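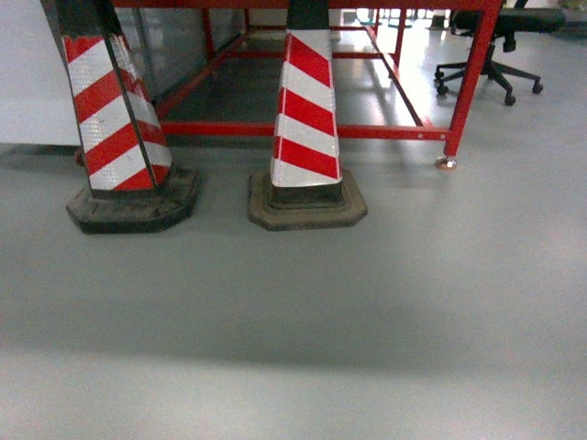
Photo: Flemlow Workshop, Prarnbridge

Using the workshop: questions we get asked

Last updated 16 December 2022

Why are there stripy red and white things on the floor?
So that you notice them. They have heavy rubber bases and are harder to shift than they look, so please walk round. If you need one moved, ask at the desk. Coats, hats and bags of crisps should be hung elsewhere.

Can I leave my project on the floor overnight?
No. The floor is painted, it is swept every evening, and whatever is on it goes into the Hidska cupboard until you come and claim it. The cupboard currently holds 9 umbrellas and half a canoe paddle.
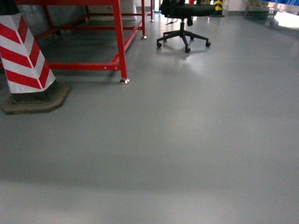
Floor space by the red frame.

What do I clean the floor with if I spill something?
Warm water and the grey mop. The green mop belongs to the kitchen and has suffered enough. For oil, put down the granules first and leave them for ten minutes — longer if it was a proper spill.

May I adjust the feet on the red frames?
Please don't. They were levelled in January with a great deal of sighing. If something wobbles, write it in the book.

What about the steel table?
Wipe it when you finish, dry cloth last. It shows every fingerprint, which you may regard as a flaw or as evidence. Small round parts should be stood on end or put in a tray.

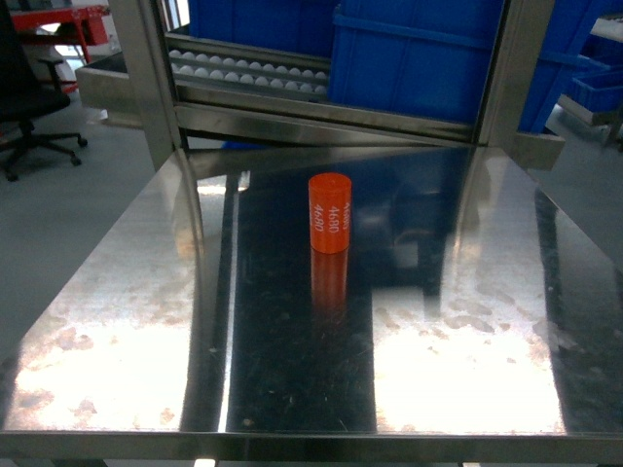
Anything left on the table at closing time goes in the tray by the door, labelled with the date. We keep it for 78 days and then it becomes ours, whatever it is.

Can I use the office chairs?
Yes, for sitting. They are not steps, trolleys or a means of getting to the far end quickly. Please put them back under something when you leave.

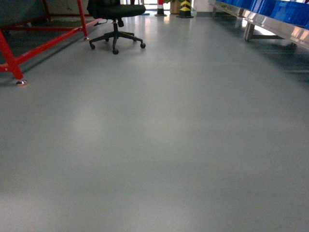 Galanis wrote in to say that the chairs sink slowly over an afternoon and that by four o'clock the bench is at chin height. We have passed this on. In the meantime, stand up and pull the lever.

How do I book?
By email or at the desk, up to a month ahead.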